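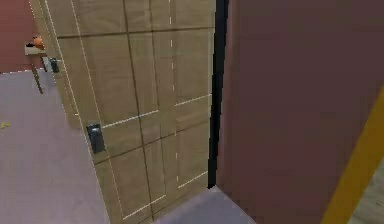

A wooden door with a small black fitting.

How Does a Door Work?

You have probably opened several doors today without thinking about them. Doors keep out the wind, the rain and the noise of the street. They also give people privacy. This page explains how a door moves, how it stays shut and how doors have changed over time.

What makes a door swing?

Most doors turn on hinges. A hinge has two flat metal plates joined by a pin. One plate is fixed to the door and the other is fixed to the wooden surround, called the frame. When you push the door, it turns around the pin.

Try this with an adult. Open a door a little way and push it with one finger near the edge furthest from the hinges. Now push it close to the hinges. Which is harder? The second push needs much more force. A door is a kind of lever, and a lever is easier to move when you push a long way from the point where it turns. For this reason, handles are placed far from the hinges. Keep your fingers well away from the gap on the hinge side, where they could be trapped.

What keeps it shut?

Many doors have a latch. This is a small piece of metal with a sloping face, held out by a spring. As the door closes, the slope slides against the frame and the latch is pushed in. When it reaches a hole in the frame, the spring pushes it out again — click!
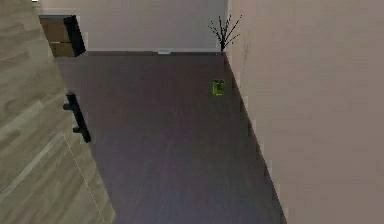
Some doors have no latch at all. They are held closed by a magnet, or by an arm at the top that pulls them gently back into place. Doors of this kind are often used in schools and hospitals, where people may have their hands full.

Doors long ago

People in ancient Egypt made doors from wood, and some turned on pivots instead of hinges. A pivot is a peg at the top and bottom of the door that sits in a socket. In Roman times, some large buildings had doors of bronze.

The oldest door in our museum at Fostthorpe was made in 1863 for the Vollstead corn mill. It is cut across the middle into 2 halves, so the miller could open the top for fresh air and keep the bottom closed to stop hens from walking in. Marilou Sison, who cares for our wooden objects, brushes the dust from it every September.

Words to know

Hinge: a joint that lets a door swing.
Latch: a catch that holds a door closed.
Pivot: a peg on which something turns.
Threshold: the strip of floor beneath a door.

Something to do

Choose one door at home or at school and draw it. Mark the hinges, the handle and the latch, if it has one. Then draw an arrow to show which way the door opens.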